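Do you really need a special cleaner for that?

I doubt most of the bottles under my sink earn their space. Latier floor polish claims a shine that lasts 70 days. Mine lasted until Monday. A damp mop and a drop of washing-up liquid did the same job, and I'd stop there.

Vinegar gets too much praise as well. It shifts limescale from a kettle, fine, but keep it off marble and don't bother mixing it with bicarbonate. You get fizz, then slightly salty water.

Dryer balls: I tried 2 for a month and the towels took as long as ever.

Bread in the biscuit tin does work – I was ready to sneer at that one. Half a slice overnight softens hard brown sugar too.

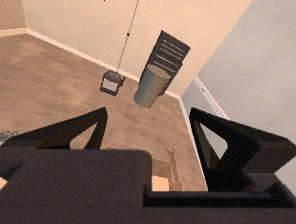
As for scented drawer liners, they cover a musty smell for 5 days at best. Take the drawer out, wipe it, and let it air by an open window until it's properly dry. If the smell comes back, look at the wall behind. Damp won't be cured by lavender, whatever the packet says.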